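# Mini-four : réchauffer un pain rond sans le dessécher, est-ce possible ?

**Pladunstead** – posté le 15 août

Bonjour à toutes et à tous,

Je m'excuse d'avance pour les fautes, le français n'est pas ma langue maternelle et j'écris lentement avec le dictionnaire à côté.

J'ai depuis peu un petit four de table, noir, avec deux boutons ronds sur le côté droit. Avant, je faisais tout avec le grille-pain. Pour les tranches, cela me suffisait très bien. Mais j'achète maintenant des pains ronds et assez plats, qui n'entrent pas dans la fente, et je les pose directement sur la grille du four.

Mon problème est le suivant : le dessus prend une jolie couleur, mais le bord devient dur comme un biscuit et le milieu reste quelquefois tiède. J'ai essayé 10 minutes à chaleur moyenne, puis moins longtemps à chaleur forte. Le résultat est presque le même. La notice que j'ai reçue parle de pizzas et de poulet, jamais de pain déjà cuit.

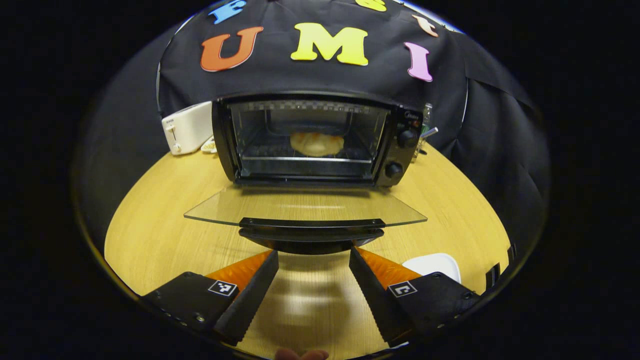 Je voudrais donc savoir trois choses. Faut-il préchauffer le four vide, ou bien mettre le pain dès le début ? Est-ce qu'il vaut mieux le laisser sur la grille, ou le poser sur une plaque ? Et pour le sortir, avez-vous une méthode ? La porte s'ouvre vers le bas et je n'aime pas passer la main au-dessus de la vitre quand elle est chaude.

Je précise que le four est posé sur une table en bois clair, à côté du grille-pain. Si cela est un problème, je veux bien le savoir aussi.

Merci beaucoup pour votre patience.

---

**Femircombe**

Bonjour Pladunstead,

Votre français est très compréhensible, et moi aussi je l'ai appris tard, alors nous sommes deux.

J'ai un four semblable depuis le mois de décembre et j'ai raté beaucoup de pains avant de trouver. Voici comment je fais :

- je préchauffe à vide pendant cinq minutes, à 160 degrés ;
- pendant ce temps je mouille mes doigts et je les passe sur la croûte, dessus et dessous (le pain doit être humide, il ne doit pas être trempé) ;
- je l'enveloppe dans du papier aluminium sans trop serrer, et je le mets sur la grille au milieu ;
- après six minutes, j'ouvre l'aluminium et je laisse encore 90 secondes pour que la croûte se réveille.

Attention, le papier ne doit jamais toucher les résistances. Dans les petits fours elles sont très proches, donc il faut bien replier les coins.

Pour la grille ou la plaque : sans aluminium, je préfère la grille, car avec une plaque froide le dessous reste mou. Pour sortir le pain, j'utilise une pince longue en métal et un gant qui couvre le poignet. Je ne pose rien sur la porte ouverte, même pas une assiette une seconde – la charnière n'est pas faite pour cela.

Pour la table, regardez dans la notice la distance demandée derrière et sur les côtés. Chez moi j'ai éloigné le grille-pain, et aussi tout ce qui est en plastique, les bouteilles par exemple. Touchez le bois sous le four après usage : s'il est vraiment chaud, mettez une plaque résistante à la chaleur dessous.

---

**Kumwood**

Moi je mets à fond et je surveille. Quand ça sent bon, c'est prêt.

---

**Laryea**

Je suis d'accord avec Femircombe pour l'eau, mais je ne mets pas d'aluminium. Si le pain est du jour ou de la veille, quatre minutes dans un four déjà chaud suffisent, et après j'éteins et je laisse deux minutes porte fermée. Le milieu se réchauffe pendant ce repos.

Il faut aussi savoir que le thermostat de ces appareils n'est pas toujours exact. J'ai acheté un petit thermomètre de four et j'ai vu que le mien chauffait plus que le chiffre indiqué sur le bouton. Depuis, je règle plus bas et les bords ne durcissent plus.

Si votre pain était congelé, laissez-le d'abord revenir à température dans un torchon, sinon vous aurez toujours ce milieu tiède dont vous parlez.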